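4.2 Demonstration during the open day

The second round of trials took place at the Endbridge open day on June 10, 2025. The aim was to collect demonstrations from people with no prior training on the handheld grippers and to compare them with the operator data in Section 4.1. Visitors were recruited at the door of the Lollcombe annex, a furnished two-room apartment used for household tasks. Of the 30 visitors who signed up, 27 finished at least one full episode. The three remaining sign-ups left before their slot, and no data were recorded for them.

Each visitor received a spoken briefing of two minutes and one practice attempt on a cotton towel. The task was then stated in a single sentence: straighten the folded garment and leave the closure accessible. No grasp points were suggested. Both grippers were held by the same person, one in each hand, and an episode ended when the visitor released both triggers. Garments were placed by a member of staff between episodes and were not returned to a fixed pose. We used the Gasis garment set, which contains shirts, denim items and knitwear, and added bedding with printed patterns to make segmentation harder. Figure 6 gives a view from one of the grippers.
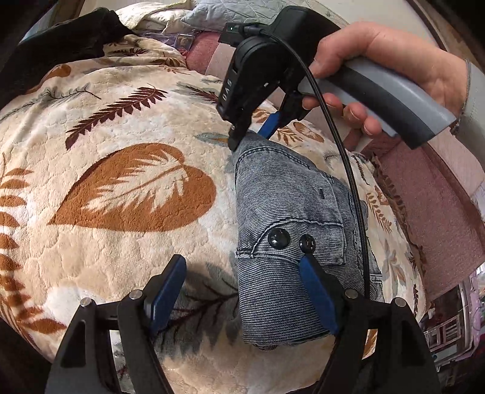

Figure 6. Two-gripper manipulation of folded denim on a patterned fleece blanket. The black jaw tip of the second gripper is pressed against the top edge of the garment; two black snaps lie between the tools.

Episodes were limited to 15 seconds of active manipulation, measured from first contact. This limit was chosen after the December pilot, in which longer episodes consisted mostly of regrasping. Visitors were told about the limit but had no visible clock. A spoken cue marked the end of the period.

Two problems affected the recordings. First, several visitors held the tools closer together than trained operators do, and one gripper then hid the contact region from the other. We kept these episodes and flagged them. Second, soft bedding moved with the garment when the fingers pushed down before closing. The Sobczak tracker treats the support surface as static, so its pose estimates drifted in such cases. Episodes with drift above the threshold in Section 3.4 were removed from the policy training set but retained for the analysis of grasp selection.

Grasp selection differed between the groups. Trained operators tended to take hold of a seam or hem first. Visitors more often began at the edge nearest to the dominant hand, whatever the fabric. Because the open day offered no control over garment order, we report this difference as an observation and do not test it for significance.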